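What I learned writing safety rules for our gear cell
Lachlan Dalgleish, fall project report

My half of the project was supposed to be the easy half. Sorcha Dow did the motion planning and I got the rulebook – who can stand where, when the arm can move, what gets written down. It ended up at 11 rules, and I rewrote most of them at least twice.

I started by borrowing the shop rules from Plonmont, where I interned last summer. Big mistake! Those were written for fenced machines, and we work right next to ours. Our advisor at Vaden read my first draft and sent it back with one comment: "Which of these could you check?" Fair enough. "Be careful near the gripper" was rule 1, and you can't check that at all.

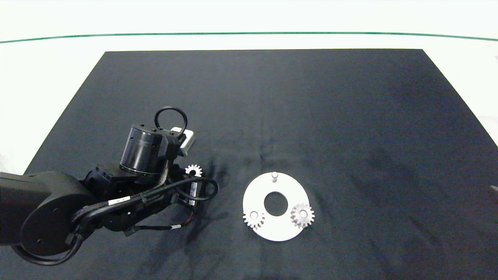
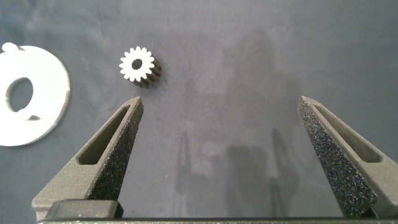
Rule 4 is the one I'm proudest of, and it covers hands in the work area. Nobody reaches over the mat while the arm is enabled, full stop, even if a part is in a bad spot. It sounds obvious until a gear is sitting on the mat beside the base plate instead of on a peg, and you really, really want to nudge it over with one finger. Under the rule you hit pause, say "paused" out loud, wait for the other person to say it back, and then reach in. Sorcha thought the saying-it-back part was silly (she came around by September).

Rule 7 is about logging. Every stop gets a line in the log with the reason, and we had 37 of them by the end. Five just say "cable," so rule 8 is now a cable check before power-on.

I'd still like to fix rule 10, on speed limits during setup. It's too vague and I ran out of time.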